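Tallow - Teleoperationsdaten für Tischaufgaben

Kurzbeschreibung

Tallow ist ein kleiner Datensatz mit ferngesteuerten Greifaufgaben an einem Tisch. Aufgenommen und gepflegt wird er von Bianca Jitaru und Emilian Moldovan bei Nikasa. Er enthält 400 Episoden, davon 49 verworfene, die im Unterordner verworfen liegen und beim normalen Laden übersprungen werden. Wer Fehlversuche für das Training braucht, setzt beim Laden den Schalter mit_verworfenen.

Aufgaben

Es gibt 2 Aufgabengruppen. In der ersten wird ein einzelner Gegenstand gegriffen und in die Wanne gelegt. In der zweiten wird ein Gegenstand auf dem Tisch an eine andere Stelle gesetzt, ohne dass die Wanne benutzt wird. Die Anweisung steht als kurzer deutscher Satz in der Datei aufgabe.txt jeder Episode, zum Beispiel "Lege den rosa Würfel in die Wanne". Eine englische Fassung liegt daneben, sie wurde von Hand übersetzt und weicht in der Wortwahl manchmal ab.

Gegenstände, die zur jeweiligen Anweisung nicht gehören, bleiben als Ablenkung auf dem Tisch. Ihre Lage wird zwischen den Episoden von Hand verändert, einen festen Plan dafür gibt es nicht.

Aufnahme

Gesteuert wird über einen Führungsarm, den die bedienende Person mit der rechten Hand bewegt. Der ausführende Arm folgt den Gelenkwinkeln direkt, die Öffnung des Greifers kommt von einem Hebel am Griff. Das Steuerprogramm heißt Hamann und liegt in einem eigenen Repository. Jede Episode beginnt mit geöffnetem Greifer. Die Aufnahme endet, wenn die bedienende Person das Pedal drückt.

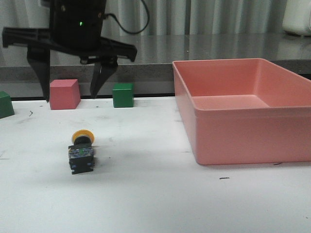

Gelenkwinkel, Greiferöffnung und Kamerabild werden mit gemeinsamem Zeitstempel gespeichert. Eine Episode dauert höchstens 60 Sekunden, danach bricht Hamann von selbst ab und markiert sie als verworfen. Längere Pausen am Anfang haben wir nicht herausgeschnitten. Wer sie loswerden will, findet in werkzeuge/kuerzen.py ein einfaches Skript, das bis zur ersten Bewegung vorspult.

Ordnerstruktur

episoden/ - eine Nummer pro Ordner, darin video.mp4, gelenke.csv und aufgabe.txt
verworfen/ - gleiche Struktur, zusätzlich grund.txt
kalibrierung/ - Kameraparameter und Nullstellung der Gelenke
werkzeuge/ - Skripte zum Laden, Kürzen und Prüfen

Die Spalten in gelenke.csv sind in Radiant angegeben. Die Greiferöffnung ist auf den Bereich von 0 bis 1 normiert, 1 heißt ganz offen.

Bekannte Probleme

Der Führungsarm hat im Handgelenk etwas Spiel. In den Kurven sieht man das als kleines Zittern, vor allem kurz vor dem Zugreifen. Geglättet wurde nichts.

Beide bedienenden Personen sind Rechtshänder und nähern sich den Gegenständen auf ähnliche Weise. Ein Modell, das nur mit Tallow trainiert wird, übernimmt diese Gewohnheit. Bei unregelmäßig geformten Teilen wird außerdem öfter nachgegriffen als bei den Würfeln - solche Episoden gelten als gültig, solange das Teil am Ende richtig liegt.

Im Dezember wurde die Kamera neu befestigt. Für die Episoden danach gilt die zweite Kalibrierdatei, die Zuordnung steht in kalibrierung/liste.csv.

Nutzung

Forschung und Lehre sind frei, für alles andere bitte vorher bei Emilian Moldovan anfragen. Der Vorgänger Tasen verwendet andere Spaltennamen und lässt sich nicht ohne Umwandlung mit Tallow mischen. Fehler in den Anweisungssätzen bitte mit Episodennummer an Bianca Jitaru melden.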